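The third ball

A packing routine passed every check at Mulside and still dropped stock on the floor

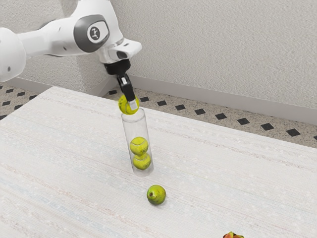

Putting tennis balls into a clear tube is a dull job, and Nisel chose it for that reason. The firm wanted a plain test for its arm controller before moving on to fruit. In simulation the routine ran 300 times without a dropped ball. On the packing line at Mulside, in May, it failed 60 times in the first 300.

Most of the failures came on the third ball. The arm stopped over the mouth of the tube, the fingers opened, and the ball caught the rim and rolled away. Twice the arm carried on down with the ball trapped against the edge and split the tube. The force limit should have halted it. It had been set for a rigid container and never reached.

Vilja Ikonen, who led the review, traced the fault to contact settings in the model. The simulated rim had almost no friction, so a ball released off centre slid in anyway. The real rim gripped it. The controller also took an open gripper as proof of a finished placement and logged each miss as a success.

Cidero, which supplies the line, has since lowered the force limit and added a height check after release. Rim friction in the model is now varied from run to run. Merja Heinonen, responsible for machine safety at the site, kept the guard doors locked until 100 placements had passed in a row. That took four attempts.

Trials with fruit have been put back. The force limit for those has not been agreed.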